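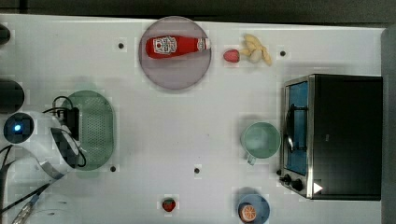

The Dornport laboratory revised its rules for tabletop manipulation work in May, after a review of 1654 recorded trials. The safety lead, who asked to be identified by role only, said the old document ran to 500 clauses and that operators had stopped reading it.

"We had a clause for the color of the tape on the floor," the lead said. "We had no clause on who may reach onto the table while the arm is powered."

The replacement has eight sections. The longest covers access. An operator may place or remove objects only with the arm in a protective stop, and the person who set the stop must be the one who clears it. Asked whether this slows the work, the lead said that it does. "Resetting a table takes longer now. We accepted that figure when we wrote the rule."

Objects are covered separately. Toy food is preferred to real food, and containers such as bottles have to be checked for leaks before a shift. Kitchen appliances used as props may not be connected to power. "A toaster oven on the table is a box with a door. If a task needs heat, it goes through a different approval."

Cables were the most disputed item. Gulau, the sister site, wanted every cable on the arm enclosed. Dornport allows external loops if they are inspected daily and moved through the full range of the wrist before the first trial.

"An enclosed cable can fail where you can't see it," the lead said. "Gulau has a different view, and their arms are mounted differently. We agreed to compare fault logs after two quarters."

The section on records requires that aborted trials be kept and labeled with the cause of the stop. Under the previous rules, they could be deleted at the operator's discretion. The lead would not say how many had been lost that way.

Recent items
Bach site adopts shared stop procedure
Pirkcombe workshop: speed limits near operators
Labeling aborted trials: draft guidance
Gulau cable inspection form, revised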